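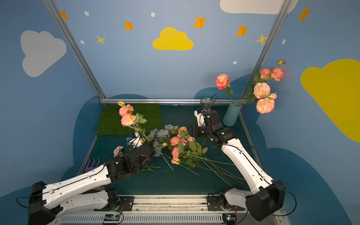 Can a machine do the household and shop-floor chores yet?
A few of them, slowly, if somebody lays the job out first and is prepared to finish it.

Berside Residents and Traders, minutes of the February meeting
Chair: Edem Fiadzo. Opened 7.10 pm, the key having been found.

1. Minutes of the last meeting
Agreed, with "dishwater" corrected to "dishwasher".

2. Chores by machine
The chair had read all 1540 words of the Rekia paper and summarised it at what felt like greater length. Flowers were taken as the test case, as the shop at Tremblay loses most of its mornings to them. A rose stem is thin, bends when gripped and tangles with its neighbours. Picking one bunch out of a pile is a fair day's ambition for two arms.

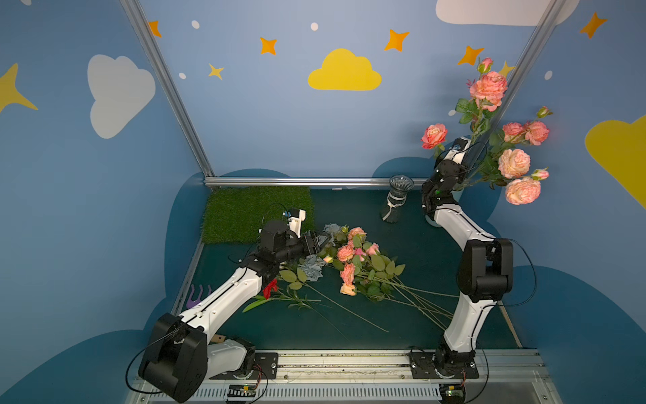 Reading time: 3 minutes

Holding a bouquet up was accepted as progress. The shop pointed out that customers also like it wrapped, priced and handed over with a remark about the weather.

On housework, members wanted to know about stairs, fitted sheets and the inside of the oven. The chair thought sheets were a long way off for most people too.

Skikine's quote for a floor cleaner at the hall came to £553, plus £202 a year for upkeep. It does not move chairs. The present arrangement, a broom, does not move chairs either but was bought outright.

Resolved: keep the broom. Look again when something can clear a table without being shown which table.

Action: EF to thank Skikine and ask them to stop ringing.

3. Any other business
The urn. Deferred.

Closed 8.25 pm. Washing-up done by hand, by those who didn't leave quickly enough.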